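Home › How To › Laundry & Knits

How to Wash, Dry and Fold a Big Chunky Knit (Without Wrecking It)

Posted 9 May 2026 by the Clerkon Home desk
251 shares | 8 comments

We use cookies to remember your settings. By staying on this page you agree to our cookie policy.

Quick one today. It's the end of sweater season here and the heavy stuff has to get clean before it goes away. Big sweaters, knit throws, the fuzzy blanket that lived on the couch all winter. Same method for all of them. Takes an evening, then a couple days of mostly waiting.

Read the care tag first. If it says dry clean only, stop, take it in. If there's no tag, treat it like wool.

What you need

A bathtub or a really big sink. Wool wash – I use the Seler one, unscented, any gentle kind will do. Two big towels, old ones, they'll get soaked. A flat drying rack. Mine is a Nideo, folds up behind the door. A cotton bag or a lidded bin for storing. A fabric comb if you've got pills.

Before it gets wet

Shake it outside. Hard. Crumbs, hair, all of it. Then go over it on a table with your hands and look for snags, loose ends and thin spots. Fix those now. A pulled loop gets bigger in water.

For a pulled loop: don't cut it. Take a blunt needle or a crochet hook and work the extra yarn back through to the wrong side, a little into each stitch next to it. Tug the fabric gently both ways. Mostly it disappears.

Pills: comb them dry, short strokes, one direction. Skip this on anything fuzzy on purpose, mohair and that kind of thing. You'll just comb out the fuzz.

Empty the pockets if it has pockets. I washed a lip balm in April. Greasy spot, still there.

The color test

Do this for anything dark, and for sure anything with dark and light in the same piece. Wet a white cloth with cool water and a drop of the wool wash. Press it on a dark area inside a seam or at a corner, hold for a minute. Look at the cloth.

Clean cloth – go ahead. Faint color – wash it anyway but keep it fast, cold, no soaking. Lots of color – don't wash it at home. Bring it to a cleaner and tell them it bleeds.

Washing

1. Fill the tub with cool water, enough to cover the whole thing. Cool the whole way thru, rinse too. Switching from warm to cold is how you get felt.
2. Add the wool wash while the tub fills. Less than you think. A capful for a sweater, a bit more for a blanket.
3. Push the knit under and press. Press and let go. No rubbing, no twisting, no swishing it around like a mop.
4. Leave it ten minutes. If you got faint color on the test, skip this and go right to rinsing.
5. Drain with the knit still in the tub. Push it against the back wall and lean on it.
6. Refill, press, drain. Again until the water runs clear of suds.

Don't pick it up by one end. A wet blanket weighs a ton and all that weight hangs on a few stitches. Get both arms under it and lift it like a sleeping dog.

Can you use the machine? Sometimes. If the tag allows it, cold water, the hand wash or wool cycle, lowest spin, and put it in a big mesh bag. Sweater inside out. Nothing else in there, no jeans, no zippers. My acrylic throw goes in the machine. My wool one never.

Getting the water out

Lay a towel on the floor. Knit on top, spread out. Second towel over that. Roll the whole thing up from the short end, tight, and kneel on it. Move down the roll and kneel again. Unroll. If it still drips, swap in dry towels and do it over.

Drying

Flat on the rack. Square up the corners, pat the edges straight, line up the side seams if it's a sweater. Don't stretch it to the size you wish it was. Check the ribbing at the cuffs and push it together with your fingers so it dries snug.

Away from the radiator and out of direct sun. Flip it over when the top feels dry. Thick knits can take 2 days, longer if it's humid. Window cracked, fan on low pointed near it, not at it.

Feel inside the folds and thick seams before you call it done. Cool to the touch usually means damp.

Bold patterns and puffy yarn
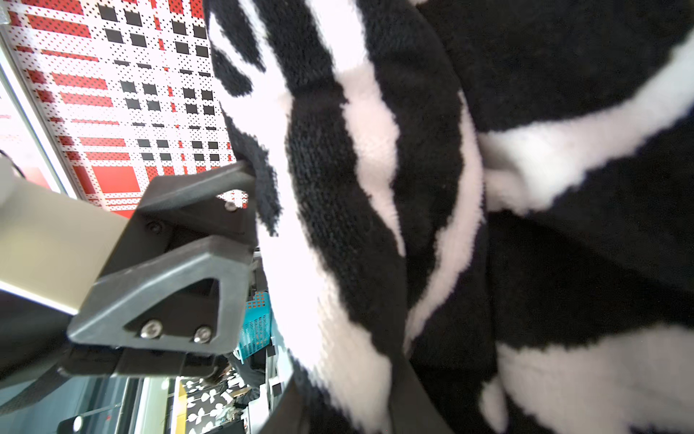 How do you keep the white from going gray on a black and white knit? Wash it alone in cold water, keep it moving along and never leave it sitting wet in a heap. Roll it in the towels right away and lay it out so dark parts aren't resting on light ones. A thin white towel between layers helps if you have to double it over on the rack.

Folding

Clear the bed. Spread the knit out and smooth it from the middle to the edges.

Blanket: in half the long way, in half again, then roll it loosely from one end. Rolling leaves softer creases then folding does.

Sweater: face down, sleeves straight across the back, sides in to the middle, bottom up to the collar. Never on a hanger. You'll get shoulder bumps.

Storing

Cotton bag or a bin, heavy pieces on the bottom. I keep mine in a Lepik under-bed bin. Skip the vacuum bags for puffy yarn – it comes out flat and takes forever to bounce back. Cedar blocks are fine, sand them lightly when the smell fades. Dry closet, not the garage.

Take everything out once in the middle of summer, shake it, refold it a different way and put it back.

Get our laundry tips by email every week. Sign up for the newsletter. Unsubscribe anytime.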